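The Ollutthorpe open day ran through the middle of a February afternoon, and we got there just after the doors opened. Parking was on the grass. Entry was free, with tea by donation.

Dalia Luik took our group around the housing workshop first. They fit out small kitchens for rental units, and 104 have gone out since the program started. Most of the talk was on benchtops. Vendus supplies the timber tops and Daneshvar does the plumbing. Dalia said the tops get oiled twice before they leave and again after the first month, and tenants are given a tin and a rag.

After that we moved to the demonstration kitchens. There are three, all set up as though someone lives in them. I liked the one under the window best. It has a butcher-block counter in a light brown and a double stainless steel sink, with beige blinds that let in a good deal of sun. The ledge behind the sink is deep enough for sponges, dish soap and a canister of wipes, and still had room for a mug and a glass. My own sink has no ledge at all, so I took notes.

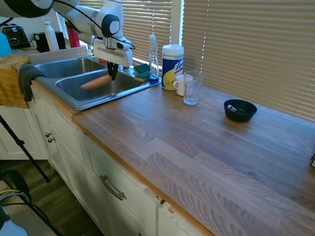 Hrvoje Papadopoulos gave the costs talk at the end. A full fit-out takes his crew 27 hours, and the counter and sink together come to $3000 before labour. A few people asked about swapping in laminate. He said it can be done – the saving is smaller than you would expect once the edges are finished.

The tour was capped at 24 people, so book early for the next one. Wear closed shoes for the workshop.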